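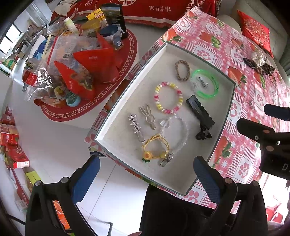
Figure 2. Open-tray storage of small accessories on a patterned tablecloth.

3.2 Open trays and item separation

The second storage condition used a single shallow tray with no dividers. Participants in the Otstead households were asked to keep hair and wrist accessories in it for the length of the trial and to arrange them in any way they liked. Figure 2 shows one such tray, with bracelets, hair clips and an elastic hair tie spread over the pale base.

We coded each tray for overlap, defined as any contact in which one item lies across another. Closed loops were coded separately from rigid clips. In Figure 2 the yellow hair tie lies over part of the transparent beaded strap and is coded as loop-on-loop overlap. A small item lying inside a loop without crossing it, as with the silvery charm inside the green ring bracelet, was coded as enclosed and left out of the overlap score. Fontana and Prieto coded the full set of 400 trays independently; disagreements went to a third coder (Galli).

Ornaments raised a further problem. A hair tie with a bulky attachment, such as the sunflower and round bead in Figure 2, has a larger footprint than a plain elastic, and its outline changes with the way it is put down. We therefore measured footprint as laid -- that is, without straightening the item first -- and used the same rule for beaded straps with clasps. Rigid clips were measured along their longest axis.

Background pattern was recorded but not controlled. Tablecloths ranged from plain to densely printed, and the pink-and-white cloth in Figure 2 was assigned to the printed group. Pattern outside the rim was not entered in the overlap model. Its relation to search time is treated in Section 5.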